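Akarska releases Vonska 2, a grasp planner you can try before you own an arm
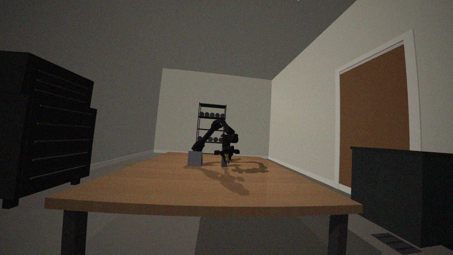 Simulated tabletop workcell rendered in Vonska. Credit: Akarska

September is usually when I disappear into bug reports, so it's a real treat to be writing a launch announcement instead! As of today, 27th September, Vonska 2 is out, and anyone with a current license can download it from their account page. I'm Binta Okonkwo, I run the planning team at Akarska, and our press person kindly let me write this one myself (she may regret it).

If you're new to us: Vonska is motion and grasp planning software for robot arms. You give it a model of your arm, your gripper and the stuff nearby, you tell it what you want picked up, and it works out how to get there without clipping a table or folding the elbow into a shelf. Version 1 did that well enough for big, friendly parts with lots of room around them. Tall skinny parts were another story. A block that's narrow and stands on end leaves you very little to grab, and if one finger arrives a hair before the other, over it goes. We got so many support tickets on this that Rigoberto Villalobos started a folder called "tippers."

So the tippers got their own release. The new planner looks at the last stretch of the approach separately from everything before it. It picks a wrist angle first, checks that both fingers can close evenly, and only then goes back and figures out what the rest of the arm should be doing. In our benchmark set of 400 simulated picks, planning now finishes in under 300 milliseconds per pick on an ordinary office laptop. That's planning time only, please don't quote it as cycle time, I will get emails.

The room you see in the render ships with the software as one of the starter scenes. There's a wooden table, a small dark block to pick, a bigger gray cube to stay clear of, and a wire rack with rows of balls behind the arm. Jana Tiedemann built it over the summer, and I love that she put in a door and a tool chest when all I asked for was a table. Her argument was that perception code gets lazy in an empty gray void, and after a week of testing I had to agree with her. The shadows can be switched off or swung around with a slider, which is handy if you're tuning a camera pipeline and want to know whether a dark stripe across the wood is going to confuse it. You can swap in your own furniture, too.

"We wanted people to be able to break things for free," says Jana. "Load the scene, move the block somewhere mean, and see what the planner does. If it fails, you can step back through every pose it considered and read why it threw each one out."

That last bit is my favorite part of the release, by the way. We call it the reject log, and it's plain text, so you can search it, diff it or paste it into a ticket. Yatziri Ocampo wrote most of it back in June and it has already saved us days of squinting.

A few people have had early builds. Camacho, who make packaging lines, have been using the beta to plan carton inserts, and Nazma Sheikh, their controls lead, sent over this: "We used to tune approach angles by hand for every new insert. Now I drop the part into the simulator, have a coffee and read the log. I still change things, but I know what I'm changing." Thank you Nazma, and sorry again about the build that flipped your Z axis.

Vonska 2 also comes with a connector for Jurneo, our scene editor, so anything you lay out there opens directly in the planner with collision shapes intact. Old version 1 projects will open, though you'll be asked to re-save your gripper files (the finger geometry format changed, and there's a converter in the Tools menu).

Existing customers on a support plan get the upgrade at no charge. Everybody else can run the full version, starter scenes included, for 30 days with no card needed. Linux and Windows installers are up now. Mac is coming and I'm not allowed to say when.

About Akarska
Akarska makes planning, perception and simulation software for industrial and research robot arms. Its products include Vonska and Jurneo.

Press contact
Yatziri Ocampo, Akarska. Review licenses and high-resolution renders are available on request.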